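Can a robot arm do computer refurbishment yet, or is it still all hands?
Posted in Home & Workshop Automation

Endanex_Shed
I help run a small refurb bench that takes in old office desktops, and every Wednesday we get another stack to strip, clean and pass on. It's lovely work but very repetitive, and I keep wondering how much of it a machine could take off us. I'm mainly thinking of the stage where the case is open, the memory is out and the old paste on the processor needs dealing with.

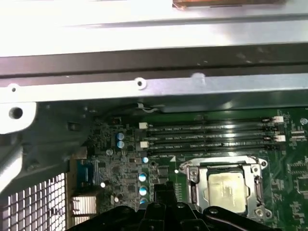 We got through 155 machines last year and I'd love to do more. My budget is 2000 at a real stretch. Has anyone tried this? Which jobs would you hand over first?

kalin_bench
Yes, and it's brilliant fun! I've had a second-hand Ileo arm since September and it has taught me loads about how clever fingers are. Memory was my first success. Pulling sticks out is fine once the latches are open, but putting them back is harder - you need a firm, even push and the arm has to feel the click. Mine managed 16 good insertions out of 31 tries, and I cheered at every one of them.

Levers are harder again. The one beside the processor socket has to go down and out a little before it will lift, and my arm wants to go straight up. Thin wires are the worst of the lot, as they never sit in the same place twice. 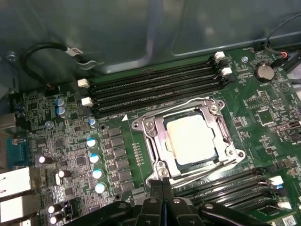 Processor in its socket with paste on top, memory slots empty.

My advice is to start with the memory on one model of PC and leave paste and cables to people for now. Fix the case down firmly too, or you'll be chasing it across the bench.

josov77
no, not worth it. a person with a decent screwdriver is quicker. maybe in a few years

Endanex_Shed
Thanks both! 16 out of 31 is far better than I'd expected. Kalin, did you write your own program for the push, or did it come with the arm?

kalin_bench
Wrote my own, and it's pretty scruffy - I'll tidy it up and post it in the Ileo thread.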